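Resow – Join us

Cable and Rack Assistant (part-time, training given)

Hello, and thank you for stopping by our jobs page. We are a small company and we don't post openings very often, so please forgive us if this one runs longer than you are used to. We would like you to know what the work is like before you spend an evening on an application.

Resow looks after the network wiring for small offices, clinics, workshops and a couple of libraries. When a business moves into a new space, or when the old wiring has become such a tangle that people are scared to touch it, they call us and we put it right. A good part of that happens at our own bench, where we make up cables, test them, label them and fit out racks before they go anywhere near a customer. The bench is where you would be.

The job starts in July and is for 2 people, who will overlap for most of their hours so that there is always somebody to ask. Mornings suit us best, from 9 until 1, but if you have children to drop off or a class to get to, tell us and we will see what we can move around.

What you would be doing

Mostly, you would be working with plugs. Our customers like their wiring color-coded, and we go through a great deal of blue cable with blue boots to match. Each end has to be finished neatly, with the boot sitting where it should and the little gold contacts lined up under the clear plastic. It is small, fiddly, rather soothing work, and some people love it from the first morning. Others find it makes their shoulders ache and their minds wander, and that is fine too – better to find out early!

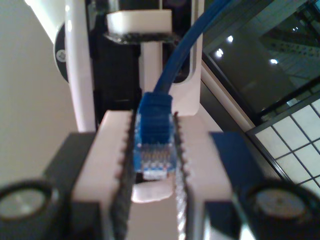 A blue RJ45 connector, with the gold contacts showing near the tip.

You would also help with patching. We give you a sheet that says which cable goes into which port, and you work along the switch with the sheet beside you. A plug should go in straight and seat with a small click, and you get to know that click very quickly. If you don't hear it, take the plug out, have a look at the clip and try again. Please don't push harder. Ha-neul Na, who leads the bench, has replaced enough ports in her time to feel strongly on the subject.

The rest of the week is made up of smaller things. There are labels to print and wrap, and lengths to measure and cut, and there is the stock book to keep up. Our yearly order comes to 4000 plugs and we do like to know where they have gone. Cables get coiled by hand and tied with cloth straps (we don't use zip ties on anything that may have to come apart again), and at the end of the shift we sweep up the clippings, which get everywhere, including into your shoes.

The racks

A rack, if you haven't met one, is a metal frame with two upright rails full of square holes, and the equipment is mounted between the rails, one piece above another.
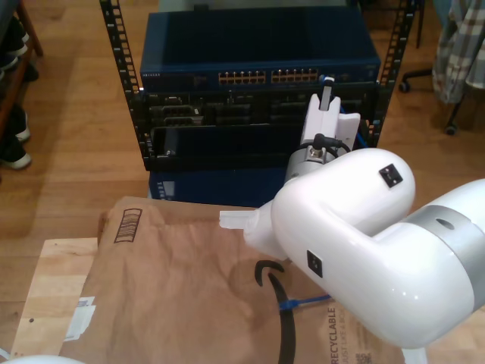 You don't need to know what a switch or a patch panel does on your first day. We will teach you that over the first few weeks, a little at a time and with plenty of tea. What does help is being somebody who notices when a thing is slightly crooked. A patch panel that is one hole too low will bother you all afternoon if you are the right person for this, and we would be very glad to have you.

Racks are heavy and there is always a second pair of hands for lifting, so please don't be put off if you aren't especially strong. If you can't lift at all, say so in your note and we will arrange the work around it.

Who we are hoping to hear from

You may have done wiring before, or you may have spent years doing needlework, model trains, watch repair or cake decorating. All of these have turned out to be good training for people at our bench. You should have fair eyesight, with or without glasses, and be able to tell the cable colors apart, or be willing to use our printed markers if you can't. You should be comfortable reading a work sheet in English. We don't ask for a diploma, and there is no upper age limit.

Pay and practical matters

We pay 180 dollars for a full four-hour morning, including your training mornings. There is a 100 dollar allowance toward work shoes and a decent pair of snips, which are yours to keep. Coffee is free and drinkable. The parking lot fills up early, so the bus may be the easier choice, and there is a place to lock a bicycle beside the side door.

How to apply

Send a short note to Nam-gil Yoo through the contact form on this site, with "Bench" in the subject line. Tell us a bit about yourself, which mornings you could manage, and something you have made or mended with your hands. A resume is welcome if you have one handy, but the note is the part we read first.

We will invite people in for an hour at the bench, where you will make up a short cable with Ha-neul beside you and ask us anything you like. The hour is paid. We write back to everyone, though it can take us a little while when the phones are busy, so please bear with us.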